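We use cookies to keep you logged in and to remember your settings. Accept | Manage

Big gray bins: keep or swap?

tallowbird
I've been sorting out the back storage area and I'm stuck on the bins. We have the large open-topped gray ones, and after a couple of years they're looking rough. My plan was to replace the lot with the Keletti folding ones, but at 80 dollars each I'm having second thoughts.

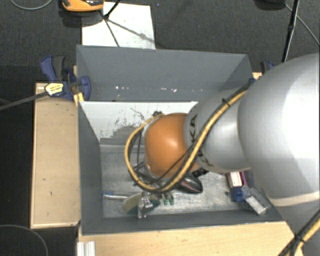

The scuffs don't bother me much on their own. What bugs me is small stuff sliding down into the corners, and then I'm hanging over the side trying to fish it out. Would you swap them or live with it?

mudroom_ed
Live with it! White marks on a gray bin are just marks. I've got one from the old Parsons place that looks like a dog chewed it and it still holds everything I throw in.

quillpen19
Disagree with Ed. Open bins turn into junk pits — mine did, twice. I went to folding ones with a drop-down side in January and I'm never going back.

mudroom_ed
Folding ones have hinges, and hinges break. Ask me how I know.

quillpen19
You probably stood on it.

tallowbird
OK, what about a false bottom? I have some foam left over and could cut it to fit, so the little things sit higher up.

sorrelgate
Did that with mine. Cut it a hair too big so it wedges in. Carpet scraps work too, but they hold dust.

mudroom_ed
Foam gets my vote. Save the 80 bucks.

Related threads
Andis shelf brackets, any good?
Gridport dividers keep popping out
Getting sticker glue off plastic tubs
Labels that stay put in a cold garage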